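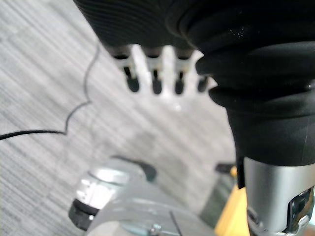 Actualidad > Empresas > Talleres y suministros

Nellunis abre en Vumdale un taller de fuelles y fundas de protección

La firma Nellunis ha puesto en marcha en Vumdale un taller dedicado a los fuelles y las fundas acanaladas que protegen muñecas mecánicas, ejes y husillos. El local ocupa la antigua nave de Conero, junto a la carretera de circunvalación, y empezó a atender pedidos en mayo. Hasta ahora la empresa fabricaba estas piezas en su sede central y las enviaba por mensajería, con plazos que los clientes de la zona consideraban largos.

El taller dispone de 695 metros cuadrados, repartidos entre el almacén de material, la zona de corte y costura, dos bancos de montaje y una sala de pruebas. En la sala se comprueba que los pliegues de cada funda se abren y se cierran sin rozar. El responsable del centro es Ludger Oltmanns, que trabajó antes en el departamento de juntas de la misma casa.

«El fuelle es lo último que se pide y lo primero que se echa en falta», explica Oltmanns. «Muchos talleres compran una funda estándar y la recortan con tijera. Aguanta un tiempo, luego el borde empieza a abrirse y el polvo entra hasta el rodamiento.»

La producción se centra en fundas de color negro mate, en diámetros de hasta 200 milímetros. Se ofrecen en dos familias: las moldeadas, de una sola pieza, y las cosidas, que llevan anillos interiores y se pueden cerrar con cremallera para colocarlas sin desmontar el conjunto. Las segundas cuestan más, aunque ahorran horas de parada cuando hay cables o conectores que no conviene soltar. El catálogo del taller recoge 36 medidas en existencias; las demás se fabrican por encargo, a partir de un plano o de una funda usada que el cliente deja en el mostrador.

El material llega en rollo de Fröhlich, proveedor habitual de Nellunis, y se corta en la propia nave. Cada funda se revisa estirada y comprimida antes de salir. Se mira sobre todo el puño, la parte en que los pliegues se juntan sobre el cuerpo metálico, donde el desgaste aparece antes. Oltmanns recomienda limpiar la superficie con un paño que no suelte pelusa y evitar los disolventes — también los que se venden como suaves — porque endurecen el borde de los anillos.

La empresa ha contratado a personal de la comarca para la costura y el montaje, y prevé incorporar un segundo turno si los pedidos se mantienen. La formación corre a cargo de la sede central y se imparte en el mismo taller. Por el momento no se fabricarán en Vumdale fundas resistentes al calor, que seguirán llegando de fuera bajo pedido.

El mostrador atiende de lunes a viernes, de ocho de la mañana a tres de la tarde. Para las fundas a medida se pide el diámetro interior en los dos extremos, la longitud con el fuelle abierto y cerrado y el giro máximo de la articulación. Quien no tenga esos datos puede llevar la pieza y medirla allí con el personal del taller, sin cargo. El presupuesto se entrega por escrito y tiene una validez de un mes.

Nellunis organizará además una jornada de puertas abiertas un domingo por la mañana, con demostraciones de montaje en la sala de pruebas. La entrada será libre, pero las plazas para las demostraciones se reservarán por teléfono. La fecha se anunciará en el tablón de la nave.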